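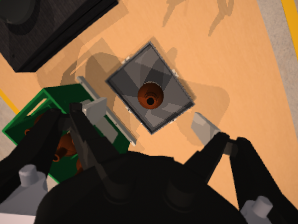

*Brown bottle in the grey bin, from overhead (render)*

Re: [allotments] Glass collection from August

Capucine Marty wrote:

> The bottle bank behind Urnier is going and we're all to get kerbside boxes instead. Does anyone know if lids stay on? And where do I put 49 jam jars, all of which I was keeping for a reason?

Capucine,

Lids off, according to the leaflet. Lids on, according to the man I rang at 7 in the evening, who also told me he was mostly parking permits. I'm going with the leaflet.

As for the jars, Pierina Sartori takes them for her chutney – she made far too much last year and has learnt nothing from it. Give her a ring before you turn up with the lot. She's particular about the ones that held pickled onions.

The leaflet says 3,000 households will change over, starting at the Cudano end, so our lane should hear something by Christmas, year not given. Until then I shall go on driving my empties to Delaunay and trying not to meet Jérémie there, who looks in your crate and says nothing.

Could whoever borrowed the long loppers put them back?

Lionel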